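Stone and mineral evening comes back to Fladlow in July

The Dristness Rock Club is opening its doors again next month, and I went along to the setup evening at the Kanagaratnam Rooms to see what's coming. I only meant to stay for a coffee and I was there until nearly nine! The small carved stones are the big draw this time, mostly pyramids, and the white ones with the dark markings had people leaning over the green cloth all night.
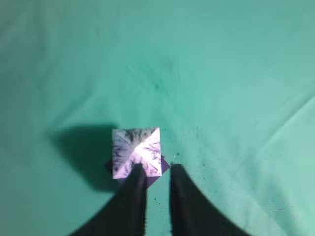

Do you have to be a member to come in?

Anyone can walk in, and it's free before 7 p.m. After that there's a small charge at the door that goes toward the room.

The club has been going for 18 years, which surprised me, as I've lived two streets away for most of them. Its catalog now runs to 1491 pieces, all written up by hand on index cards (I got to flip through a drawer of them and lost a good half hour). There will be up to 60 stones out on the night, and the rest stay boxed in the back.

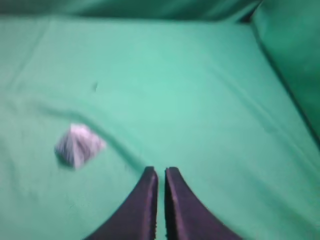
I should say a word about Flundau, the little shop on Mill Street that's lending the display lamps. They've been good to the club for years and they'll be selling polishing cloths and beginner kits by the entrance. The club is sticking with cloth on the tables, too. It's a soft mint green, and even a small white stone stands out on it from a few steps back. I'd wear something warm, though - that hall is chilly even in summer.

If you have a stone at home you've always wondered about, bring it. The identification table opens at 6 p.m. and the line gets long fast. My own favorite of the evening was a milky pyramid with black patterns like tiny ferns, and I went back to look at it three times.

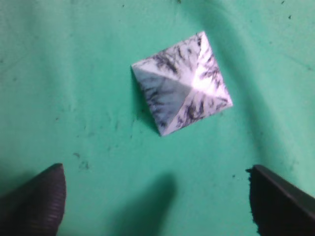

Firdevs Karaca

Parking is behind the library, and the side door has the ramp. Kids are welcome as long as they ask before picking anything up. Doors close at 9:30 p.m., and the coffee is a dollar a cup.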